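Home Reviews Furniture Kitchen Workshop About Contact

Dratell Work Table: Long-Term Review

Posted in May, by the Undotero reviews desk
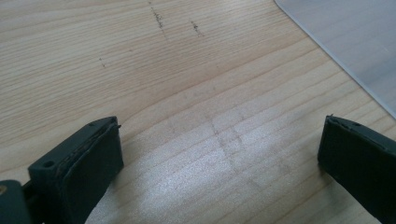 The tabletop, with light catching the grain.

I bought the Dratell to replace a folding table that had started to sag in the middle. It has been in use most days for 15 months, mainly for sorting, small repairs and the occasional meal when the kitchen is full. I paid 300 dollars for it at the Marinho store in Clelbridge, delivery included.

The color was the first thing I liked. It is a pale honey, with darker tan streaks running through lighter bands. The catalog photo made it look more yellow than it is. If you want a table with an even color all over, look at something painted, as the stripes are easy to see from across the room.

Assembly took two hours. The legs bolt on from underneath and the holes lined up on the first try. The instructions are drawings only, and step four shows the brace upside down. I had to take it off and turn it around.

The finish reflects more than I expected. With a window or a bright lamp nearby you get a patch of glare that turns part of the wood almost white. For reading or close work I moved my lamp to the left and lowered it, which helped. A more matte coat would have been a better choice for a work table – I would have paid a little extra for it.

Cleaning is simple. I use a damp cloth and then a dry one. Coffee wiped up after more than an hour left no ring. I keep a cork mat handy for hot pans and have not tested the top without one.

It stands firm when I lean on it. There is a slight wobble if you push from the short end, and tightening the leg bolts every couple of months takes care of that. The wrench in the box is soft and rounded off early, so use your own.

I would buy it again at the same price. Marinho also lists a longer version, item 827, with the same top and an extra brace. I have not tried that one.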